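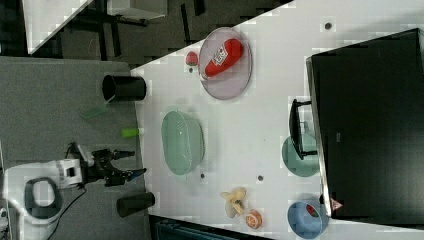
Penico Woven Floor Mat for Entrance and Corridor

The Penico mat is our most ordered floor product and we make it in our own workshop in Gromville. It is a flat woven mat with a rubber back, made for the places where people come in from outside and bring the street with them. We sell it to small offices, clinics, music schools, shops and also to private homes. The same mat is sent to all of them, we do not keep a cheaper quality for the home customer.

What the mat is made of

The upper side is woven from a polypropylene yarn which we twist two times before weaving. The second twist makes the yarn harder, so the mat does not feel soft under the hand, and some customers are surprised when they open the parcel. Please walk on it with shoes before you decide. The hardness is what takes the sand from the sole.

The back is natural rubber with a low pattern of small ribs. It has a smell in the first days. The smell is not dangerous and it goes away quicker if the mat is unrolled in a room with an open window. We do not spray the rubber with perfume, as some other makers do.

The edge is the part we are most careful with. On many mats the edge is only glued, and after one winter it lifts and people catch the foot on it. On the Penico the rubber is folded over the weave and pressed with heat on all sides. It makes the edge a little higher, 3 mm above the floor, with a slope. A stroller or a serving cart goes over it without a jump.

Sizes

Small: 60 x 90 cm. For one door in a home, or in front of a sink.
Medium: 90 x 150 cm. For the entrance of a shop or an office.
Runner: 90 x 300 cm. For corridors. It can be joined to a second runner with the flat strip, sold separately.

Cutting to a special size is possible up to the length of the runner. A cut mat is edged again in the workshop, so please do not cut it yourself with a knife. If you cut it at home, the yarn will open within some weeks and we cannot repair it.

Measure the space under your door first. With the mat lying flat, the total height is 9 mm. Many customers write to us that the door scrapes, and always it is the same reason. If your door has less than this, we recommend the thin version, called Ametti, which is 6 mm high and has the same yarn but a thinner back. The Ametti is lighter and moves more easily on a smooth floor, therefore it is better to use it with the corner grips.

Colors

Slate, dark brown, moss and wine red. Slate hides dust best. Moss looks different in daylight and under lamps, in the evening it is nearly brown. We can send a piece of each color by letter before you order. The pieces are free and you do not have to return them.

There can be a small difference of color between one production and the next. If you need several mats for one corridor, please order them together and write "same roll" in the comment field.

Placing on carpet and on hard floor

On tile, stone, vinyl and sealed wood the mat can lie directly. Clean and dry the floor before, because the ribs hold only on a clean surface. On oiled wood we do not recommend a rubber back, it can leave a shadow.

On carpet the matter is different. The ribs do not find a hold in the pile and the mat will walk slowly in the direction that people walk. For short pile we make the Penico with a felt back with small points. The price is the same. Choose "felt back" in the menu when you order. For long pile we have no good answer at the moment.

Care

Shake or vacuum the mat every week, in wet seasons more often. Vacuum the back side also, one time per month.
Wash with lukewarm water and a little soap. Use a brush with medium hair and brush along the weave.
Hang it to dry over something round. A thin wire makes a line in the rubber which stays.
Do not use a washing machine, also not for the small size.
Road salt leaves a white border when it dries. Rinse with clear water and repeat the next day if it comes back.
For coffee and juice, press a cloth on the stain and do not rub it. For chewing gum, put ice on it and break it off when it is hard.

How long does it last

We test each new yarn in the workshop entrance, where everybody passes, the delivery people too. For a place with up to 2,000 steps in a day we give a guarantee of three years on the edge and two years on the weave. The guarantee does not include burns, bleach, or damage from chairs with wheels. A chair with wheels needs a hard chair mat, for example the Balogun, which you find under Office.

Delivery

The mats are rolled with the weave to the outside and packed in paper. Please unroll the mat on the day it arrives. In cold weather let it lie in the warm room overnight before you judge if it is flat. If a corner still stands up, roll only this corner in the other direction, hold it for two minutes and put some books on it until morning.

Stock mats leave Gromville within 3 working days. Cut sizes need longer, and in July the workshop is closed for two weeks and nothing is cut in this time.

Questions about sizes and samples are answered by Gwawr Rosser in our order office, between 9:00 and 15:00. If you write to her, please include the measure of the door gap and the kind of floor.

Related products

Ametti thin mat
Balogun chair mat
Flat joining strip for runner
Corner grips, set of four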